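Welora Small-Parts Storage Collection: Data Card

Summary

The Welora collection documents the sorting and storage of small household items in compartment boxes. It was prepared at the Narkow site and is maintained by Anežka Vlček and Juraj Vlček. The current release contains 2,233 records covering 10 kinds of small parts, among them buttons, screws, beads, and picture hooks.

Scope

Each record concerns one organizer box and one storage task: opening the box, filling a compartment, moving a divider, or closing the lid. Boxes are listed by general type. Drawer cabinets and stackable trays are outside the scope of this release and are held separately under the name Hudec.

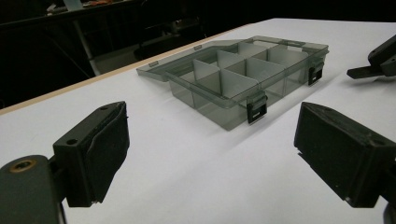
CATEGORY: HINGED-LID BOXES

The smoky-gray box in this category is a shallow rectangular organizer of transparent plastic. Frosted white dividers form two rows of compartments, and black clasps are fitted at the front rim. Records in this category begin with the lid open, so that the divider layout can be noted before any item is placed.

Labels

Every record carries a box type, a task name, and a compartment position. Positions are given by row and column, starting at the hinge side. Items placed across two compartments are labeled "shared" — these account for 300 records and should be reviewed before use.

Known Limitations

Very small beads are underrepresented. Eight records have no compartment position and are marked "open." Earlier label files used "tray" and "box" interchangeably; users combining releases should replace the former term.

Changes

25th April: divider labels revised; duplicate task names removed.

3 comments | 8 shares

Comments

tomtin: Does "row 1" still mean the hinge side if the box has been turned around?

Juraj Vlček: Yes. The position follows the box, whichever way it faces.

m_keller: The shared label saved me a lot of relabeling. Is Hudec going to use the same row numbers?

Contact: Siltero Records Office | © Siltero | Back to top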